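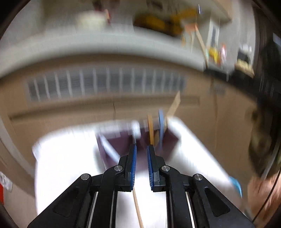 **How long is one session in the Lorkden plan?**
Most of them fit into 3 short blocks with a rest between each, so you can finish before breakfast if you get moving early enough.

# Lorkden home workout log

Welcome, and thanks for stopping by! This folder holds the session notes from our little winter fitness group in Haverford, which started up in October and has been going strong ever since (sore legs and all). There are 800 rows in the main file, one for each workout somebody finished and wrote down.

## What's in each row

- `date` – the day of the workout
- `plan` – either `lorkden` or `skadside`, the gentler one
- `minutes` – warm-up included
- `effort` – how hard it felt, from easy to very hard
- `notes` – whatever people felt like typing, spelling left alone

## Good to know

Effort scores are personal, so please don't compare one person's "hard" with another's. A blank in `minutes` means the timer was forgotten – I left those rows in, and you may want to drop them before working out any averages.

Last updated 2021-01-18. The stretching sessions are still being typed up and will go in a separate file.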